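Skundov, the slow way in

Most people drive straight past Skundov. Fair enough. One road in, one sign, and the sign leans. Population 3,240 at the last count, down from 4,000 when the cannery was still going.

Go anyway. Go in June if you can.

The village sits where the Yeoman bends, low fields on one side, a steep bank of beech on the other. A church with a stubby tower, a pub, a bakery that shuts when the bread runs out. Usually by ten. Get there at eight.

Janelle Bañez moved here for the river and stayed for the rent. She runs the walks — two hours, flat all the way, boots a good idea after rain. "People ask what there is to do," she says. "I tell them walk to the weir and then ask me again."

The path starts behind the church. Follow the wall, cross the footbridge, keep the water on your left. Past the weir theres a row of old net sheds, tarred black, and beyond them the meadow where the fair used to be held. Dennis Whitlock remembers it. Horses, mostly, and a man who sold eels out of a bathtub.

The eels are gone. The herons aren't.

Where to eat

The Sindeo, by the bridge. Small menu, soup always on. The fish pie is the one to get and it feeds two, whatever they tell you. Cash prefered.
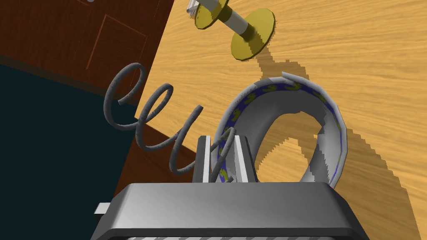
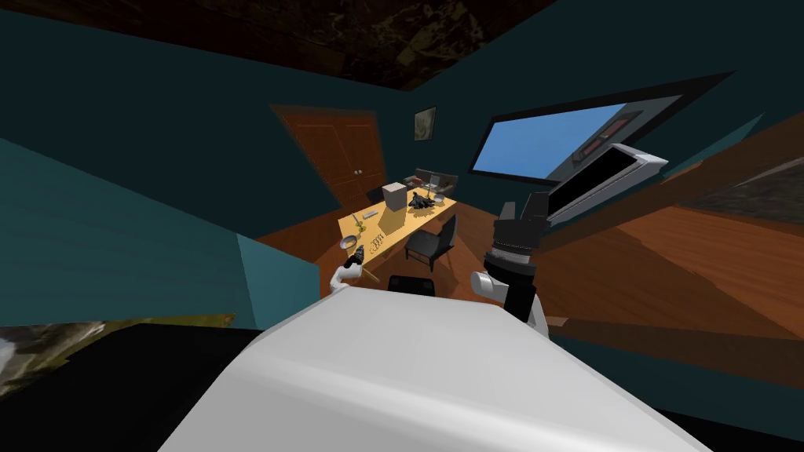 Getting there

Nearest station is Skaltesance, then the 40 bus, which stops outside the church. Last one back leaves at 6:15 p.m. Drivers can park by the bridge for free, but the spaces go early in summer.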